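Toy Library Assistant, part-time
Eludar Toy Library, Bulden

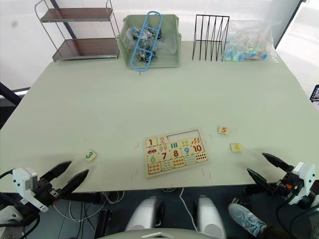

Wooden number puzzle with the 3, 4 and 5 still to go in.

Eludar Toy Library lends toys, games and puzzles to families and childminders in Bulden. We are looking for an assistant to check returned items and get them ready for the next loan. The post is 16 hours a week over three mornings, with one Saturday a month.

Most of the work is done at a table. You will put each puzzle together to see that it is complete, match loose pieces to their boards, wipe everything down and update the loan record. We have 289 puzzles on the shelves, many of them number and alphabet boards for children under five. On a busy morning 40 items can come back.

You will also:
- answer questions at the lending desk
- write to borrowers about missing pieces
- sand and touch up worn edges (we will show you how)
- help with the stock check each February

You should be patient with small parts, have neat handwriting and be comfortable talking to parents. No qualifications are needed. Experience in a nursery, shop or library would be useful. The post is subject to a DBS check.

We are on the ground floor of the Botha Building, put up in 1909, on Multance Road. There is step-free access from the car park and a bus stop outside.

Application forms are available at the desk or by post. Please return yours by July 10, 2024. Interviews will be held the following week.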